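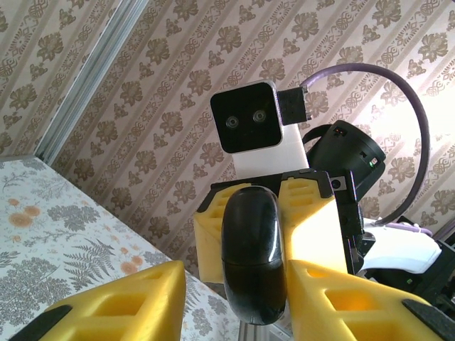

Slide 1. View from the wrist camera: the other gripper and the camera head, next to the bed.

Speaker notes, Nidon internal practice day, 15 May 2026

Start slowly. Let people look at the slide before I speak.

Say: my subject is the rules for two-arm work in furnished rooms. We have a long rulebook for the cell and only one page for the home. At Wasell we tried to write the second page.

Point to the two yellow fingers at the bottom, then to the yellow gripper in the middle with the black oval part between its fingers. When the arms are this close, each gripper is an obstacle for the other one. Our first rule: one arm holds, one arm moves. The operator says aloud which is which before the start.

Second rule, cables. Point to the purple cable at the camera. It makes a wide loop. A loop is fine if it is measured with the arms at full reach, and not only in the parking position. Write the free length on the check sheet. (If someone asks about cable clips - the Gosselin draft has a paragraph, I can send it.)

Third rule, light. The right finger of the middle gripper is nearly white on the slide, and the wall is pale at the top right. Check the picture of every camera before the run. If a finger pad can not be seen clearly, change the lamp or close the curtain, then check again.

Fourth rule, soft things. Bed sheets and blankets are inside the keep-out zone unless the task needs them. We use 80 mm from the edge of the bed. The Prukton team wanted 39 and we did not agree. Leave time for this, they will be in the room.

Next slide: the check sheet, 29 lines. Do not read it. Say only that lines marked with S stop the run, with no discussion.

Last slide: form 2701 is for comments. We collect them until September and then the second page goes to print.

Questions. Repeat each question into the microphone.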